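Reading Circle Forum: Sequels and Series
Thread: Tungate, second volume: should it be the September choice?
9 replies · 29 shares

Posted by K_Golestani
I should like to put forward the second Tungate novel for the September discussion.
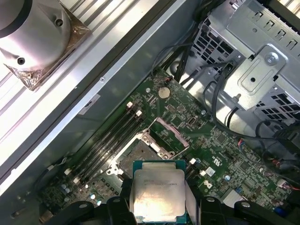

The first volume was read by this group in February and was, on the whole, well received. The sequel follows Mira Tungate to the port of Cosbridge, where she has taken a post as a junior clerk in the harbour office and hopes to leave her family's smuggling business behind her. Her aunt has other plans. The book is suitable for readers of twelve and over, and runs to 60 short chapters. Members who did not read the first volume should be able to follow the plot, as the opening pages restate the main points.

Posted by NgaSam
I support the proposal, with one reservation. The first 9 chapters are slow. A great deal of space is given to the harbour office and its ledgers, and Mira does not meet her cousin Saludo until the story is well advanced. Once he arrives the book improves a great deal. Their quarrel on the ferry is the best scene in either volume.

Posted by E_Jacobs
I must disagree with the previous member. The harbour office chapters are the strongest part of the book. They show why Mira wishes to lead an honest life, and without them her decision in the final third would carry no weight. My objection is to Saludo himself. He was a minor figure in the first volume and has been given a charm here that he did not previously possess.

I would also question the statement that new readers can follow the plot. The matter of the forged seal is mentioned in a single line, and everything in the last five chapters depends upon it.

Posted by K_Golestani
The point about the seal is a fair one. I withdraw my remark and would be willing to post a short summary of the first volume before the discussion opens.

Posted by SemDeGraaf
A summary would be appreciated. I listened to the audio edition and had to go back twice in order to establish which uncle was which. The narrator gives both of them the same voice.

On the question of Saludo, I side with Nga. He is two years older in this book and it is reasonable that he should have changed.

Posted by E_Jacobs
He has changed by Chapter 12. By Chapter 29 he is somebody else.

Posted by AnqiYao (moderator)
Members are reminded to mark any discussion of the ending clearly. One reply has been edited for this reason.

The sequel will be entered in the September ballot alongside the two titles already proposed. Voting closes on Saturday, August 25, 2018. Each member may vote once, and votes cast by private message will not be counted.

Posted by NgaSam
Could the moderator confirm whether the library edition and the paperback have the same chapter numbers? Mine has a prologue which is counted as Chapter 1.

Posted by AnqiYao (moderator)
They differ by one. Please use the paperback numbering when posting.

Posted by SemDeGraaf
The audio edition has no chapter numbers at all, so I shall refer to events by name.

Contact the moderators | Forum rules | © Reading Circle Forum | Back to top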